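Puesta a punto de la celda de picking: lo que hicimos (y lo que rompimos) durante el curso

Informe de proyecto, grupo 2
Autora: Ditte Steinarsdóttir
Compañeras de grupo: Dagný Zoëga e Inger Hallgrímsson
Tutora: Ea Oddsson
Entregado el 14 de junio de 2021

Cuando nos asignaron la celda en septiembre, la verdad es que yo pensaba que íbamos a pasarnos el curso programando. Pues no. Programar, programamos lo justo, y el resto del tiempo se nos fue en cables, tornillos, calibraciones y una cantidad de bridas de plástico que me da un poco de vergüenza reconocer. Pero he aprendido muchísimo, así que lo cuento más o menos en el orden en que fue pasando.

La celda es el KUKA del laboratorio Kirkegaard, con una pinza metálica de dedos articulados y un cajón de metal gris del que hay que sacar objetos sueltos. El grupo anterior (el de Lærke Sveinbjörnsson) nos dejó un cuaderno de notas bastante bueno, aunque con la mitad de las páginas dedicadas a una pinza que ya no estaba montada.

El cajón que se movía

Nuestro primer problema serio fue tontísimo. Calibrábamos por la mañana, todo perfecto, y por la tarde los dedos bajaban desplazados. Inger revisó la transformación de la cámara tres veces y yo rehíce la herramienta desde cero – dos tardes enteras – hasta que Dagný marcó con lápiz el contorno del cajón y vimos que se iba corriendo con cada roce contra la pared. Lo arreglamos con una mordaza en la esquina trasera. Desde entonces la primera comprobación del día es empujar el cajón con la mano, y si cede, se aprieta y se vuelve a calibrar.

Los cables de la muñeca

Esto es lo que más guerra nos dio. El mazo va por fuera del brazo, rodea la articulación y cuelga en bucle junto a la muñeca. Si el bucle queda corto, tira cuando gira el último eje; si queda largo, se engancha en el borde del cajón (nos pasó, y el susto fue considerable). Acabamos haciendo así la revisión:

Mover cada eje a mano, a velocidad mínima, con una persona mirando solo los cables.
Parar en las posturas extremas de las cuatro esquinas del cajón y comprobar que el bucle no toca nada.
Apretar los conectores y apuntar en el cuaderno cualquier brida cambiada.

Todavía no me convence del todo cómo queda. Le propuse a Ea un soporte impreso para guiar el mazo, hicimos el diseño y llegamos a imprimirlo, pero se partió en la primera prueba y no hubo tiempo para otro.

Pruebas de agarre

Para dar por buena la celda hicimos 200 intentos con objetos mezclados: blandos, rígidos, brillantes, cosas con cable. Salieron bien 176, bastante más de lo que yo esperaba! De los fallos, 14 fueron con objetos brillantes o muy redondos, que a la cámara de profundidad le sientan fatal. Los demás fueron un poco de todo, incluido uno en que yo había dejado cargada la herramienta antigua. Fallo mío, queda anotado.

También probamos a bajar más despacio en los últimos centímetros. Con los objetos blandos no noté diferencia, con los redondos sí: ruedan menos al primer contacto, y lo hemos dejado así por defecto.

Para el grupo que venga

El cuaderno está al día y la hoja de revisión está pegada dentro de la tapa. Guardad copia de la calibración antes de tocar la pinza. Y pedid las bridas con tiempo, que tardan. Queda pendiente rehacer el soporte del mazo (Dagný tiene los archivos) y limpiar el fondo del cajón, que está muy rayado y no sabemos cuánto afecta a la cámara.

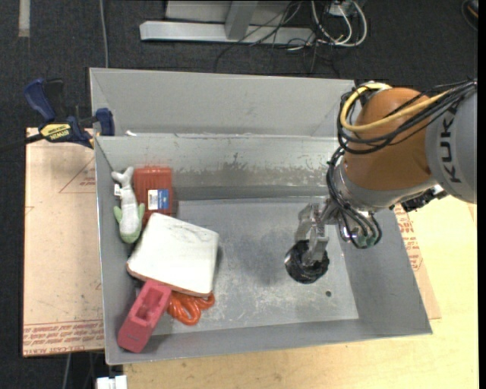
Figura 1. La pinza sobre un objeto negro brillante, con el cajón sujeto por la mordaza en la esquina trasera.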